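Folding a Hand Towel: Where the Bundle Goes Wrong

Textile Care and Household Studies, Bramanley College

Final project report

Summary

A small terry towel is harder to fold neatly than a sheet or a shirt. The pile is thick, the layers push against each other, and the woven band near the end behaves differently from the cloth around it. This project compared two ways of folding a hand towel into a rectangular bundle and looked at the faults that came up most: raised peaks, slanted bands and corners that stick out. The finding is that the position of the band after the first fold decides most of what follows. 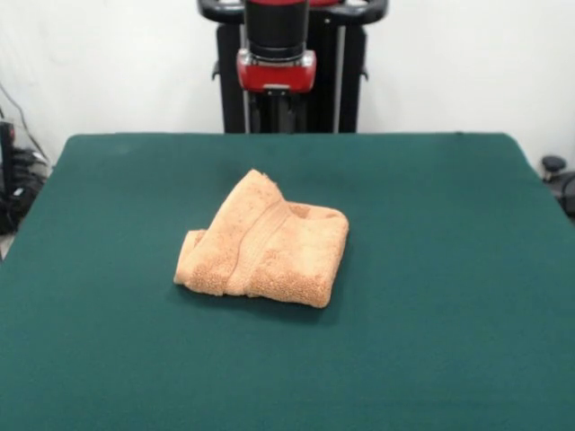 By Shakuntala Uniyal
Submitted June 12, 2022
Project room 2722, Dubey Building

1. Background

The idea came from a work placement at Ferkilden, a small guesthouse where I did the laundry room shifts in October. The hand towels there had to be stacked on open shelves, and the stacks leaned. I refolded the same stack more than once in a shift. The manager thought the towels were cut unevenly. I measured several and the hems were straight, so I started paying attention to the folding.

Most of the household manuals in the college library treat towels quickly. They say to fold in half and then in thirds, and the drawing shows a flat block with sharp corners. Terry cloth doesn't do that. It is made of loops, and the loops hold air, so every fold has a round edge with some height to it. If the cloth is tucked under at one end, that end turns into a roll. The rest of the bundle stays lower and the top slopes.

The band is the other half of the problem. It is a flat strip with fine ridges and no loops. The cloth bends easily along the edge of the band, even when the fold is meant to be somewhere else. It also shows mistakes very clearly. A plain towel that is a little crooked looks fine from across a room, but a band running on a slant can be seen at once.

2. Materials

The towel is an ordinary hand towel in a warm, light color with a woven band across it. It had been through the wash many times before the project. New terry often has a finish on it that makes it slide, and I didn't want to test the finish.

The work surface is a green table with a matte top. My first plan was to use the steel counter in the teaching kitchen. I tried that for one afternoon and dropped it. The bottom layer moved every time the top layer was pulled over. Felt grips the loops and the lower layer stays where it was put - mostly. The drawback is lint, and the table needed brushing off between sessions.

3. Method

Method A is the one from the manuals. Lay the towel flat with the short side facing you. Fold it in half, then fold in thirds across the other direction and press.

Method B begins with the band. Lay the towel flat and fold the banded end in first, keeping the band parallel to the table edge. Fold the opposite end over to meet it. Then fold once more across the middle and press from the center outward.

The two methods were used in turn and the results were written in a log after each fold. The log has 57 entries. For each one I noted the direction of the band, whether any corner extended past the rectangle, whether the top was level, and whether an inner layer showed at the side.

I had planned to score each bundle from one to five. My adviser suggested I drop this, and I agree with her now. A score hides what is wrong. Two bundles can both look bad when one has a twisted flap and the other has a hump.
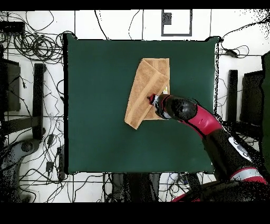
4. What the log shows

The slanted band was the fault I wrote down most often, under both methods. It begins at the first fold. If one hand moves faster than the other, the flap lands at an angle, and the next fold carries the angle along. By the end the band crosses the front of the bundle diagonally and there is no way to straighten it without opening everything up.

Corners sticking out came second. These nearly always appeared together with a slanted band, and I think they are the same mistake seen from another side. When a flap goes over crooked, the extra cloth has to end up somewhere, and it comes out as a point at one corner or as a tab past the fold.
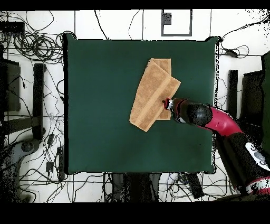

Pressing does not fix any of this. It was my first habit at Ferkilden, to fold quickly and then push down hard, and the log has several entries where I wrote "pressed again, no change." Pressure lowers the pile for a moment and then it comes back up. Pressing in one spot can also leave a hollow with the cloth standing higher next to it.

Raised peaks and rolled ends were more common with Method A. The thirds fold asks you to tuck a narrow section under several layers, and terry is too thick to tuck flat.

5. Limits

The project used one kind of towel and one surface. A thin waffle towel would need its own log. I would also like to repeat Method B with the Zolivness towels that the college stocks, which have a band at both ends.

6. Recommendations

Set the band straight before anything else, and check it against the edge of the table after the first fold. If it slants, open the towel and start over at that point. Leave the pressing for last and do it with a flat hand.

A one-page version of Method B has been left in the laundry room at Ferkilden, next to the shelves.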